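I have lived in Heststead for seven winters now and I still can't get used to the tap water. It tastes like a coin. My mum says you stop noticing after the first year, but she's on rainwater tanks, so what would she know?

Anyway, this summer I decided I was finally going to drink more of the stuff. I'd been getting headaches at three in the arvo, every single day, and my answer to them was always another flat white (bad idea, I know, I know). So in January I gave the second coffee the flick and put a big glass next to the kettle, where I'd have to move it to get to my mug.
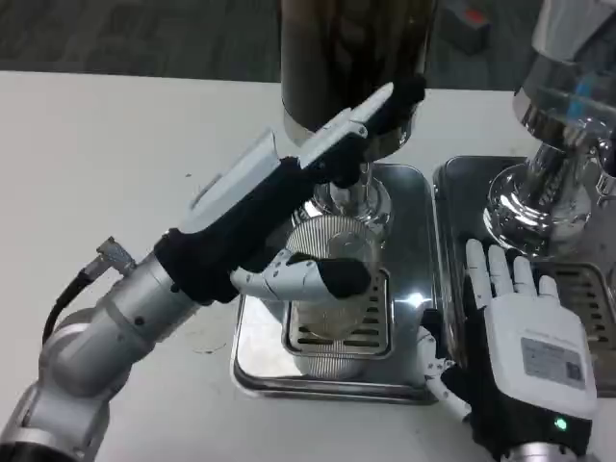
Posted by the Heststead Kettle | Filed under: Home, Food and Drink | 7 comments

The first week was pretty grim. I bought a filter jug from the Aksoy shop near the station, $109 with the spare cartridges, and stood there at the counter wondering what on earth I was doing with my life. But the water does taste better! Much softer, and my tea has lost that scummy ring round the top — I hadn't even connected the two.

Cold helps as well. I leave a bottle in the fridge door overnight with a bit of cucumber or some mint from the back step, and by morning it's lovely. Lemon I've gone off. It made my teeth feel furry and my favourite bottle still smells of it.

I did try one of those reminder apps for a while, but it pinged through a whole funeral service, so that's been deleted. These days I have a glass when I get up, one with lunch and one when I'm watering the tomatoes, and if I forget the lunch one I don't fuss about it. The headaches have eased off a fair bit. Next job is the shower head, which is white with scale and dribbles out one side.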